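The snack box

7/11/20

We got tired of half-open bags all over the pantry, so in May I started keeping the small snacks together in a cardboard box. Before that they were on two shelves, and the ones at the back got forgotten. I threw out a bag of pretzels that was older than our lease.

I looked at a wire bin from Lindqvist first, then at a plastic one with a lid. Both were fine. Neither held more than a shipping box does, and I had plenty of those.

The rules are simple. Only single packs go in, the big bags stay on the shelf with a clip. New things go at the bottom and the older ones come up to the top – this part gets skipped a lot. When we drive up to Arnton to see my parents, the whole box goes in the back seat.

I went through it again this morning and checked dates. Three packs went in the trash and the rest went back in. I don't bother sorting by sweet and salty anymore, it never lasts past the first evening.
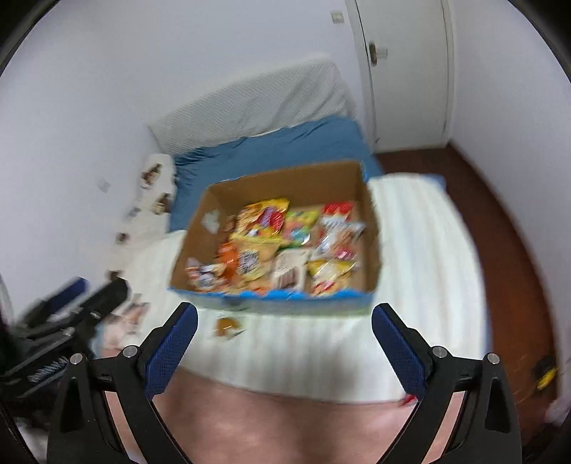

My sister thinks the box is too deep and that a shallow tray would get things eaten sooner, with chips standing on edge like files. I may try it when this one wears out. For now it goes back on the bottom shelf, next to the rice.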